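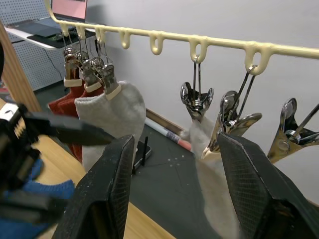 Socks, we were told on the first morning in Jodbridge, do not need a method, they need a radiator. The remark went into the notebook and has been hard to shake off. It has some force.

Dario Negri | August
600 shares | 6 comments

4. Hanging small items

4.1 The clip hanger

Shirts have been well served by the writing on home laundry. Socks get a sentence, usually one that tells the reader to pair them. We take up the clip hanger, a plastic rail with metal clips dangling from it on wires, and ask what people do between the basket and the rail. The households in Jodbridge and Felau kept sock diaries for 13 weeks, and several have since asked us not to call again.

Two habits came up. The first group, whom we call grabbers, take whatever sock is nearest and clip it wherever there is a clip. The second group, layers, put the socks out flat before hanging any of them. Grabbers describe layers as having too much time. Layers describe grabbers in terms we have left in the notebook. Figure 4 has an ankle-sock row of the laid-out kind, cuffs to the back of the board and toes to the front, with the gray pair kept together in the middle, between the dark blue and the rust-red.
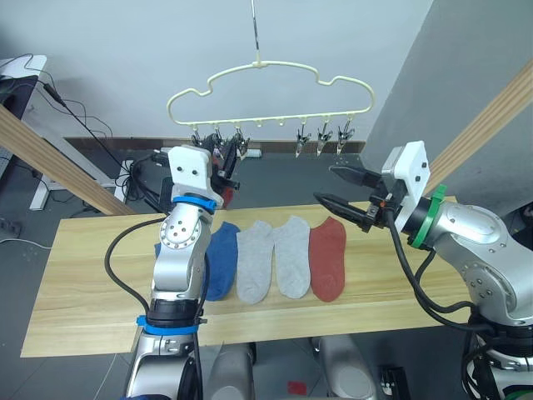 Laying out costs time at the start, and the diaries are full of complaints on that point. It pays some of it back later. A layer finds the missing sock before hanging, when there is still a chance of looking in the machine. A grabber finds it at the last clip and blames the clip.

4.2 Where to pinch

We had expected agreement on this and got none. Cuff people say the toe ought to hang free. Toe people say a clip leaves its bite in the elastic – a real grievance, and one diary gives it 6 pages. A third position, the corner, is mostly held by people in a hurry. It also turns up with anything soft and roughly rectangular, as in Figure 5, where the clip has hold of the light gray cloth by a top corner and leaves the rest to gravity.

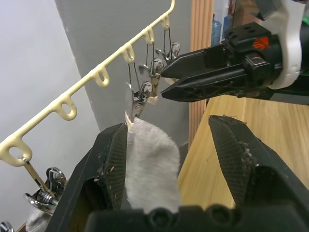

Spacing was another sore point. Most hangers we met were filled from one end, with clips bunched together and bare loops farther along. When asked, owners said they would spread things out next time. We see no sign of this in the diaries.

Comments

Felau reader: Toe person here. You have made us sound unreasonable. Six pages was me.

tistis_fan: Where do tights go? Asking for a whole drawer.

M.: I still say radiator.

Load more comments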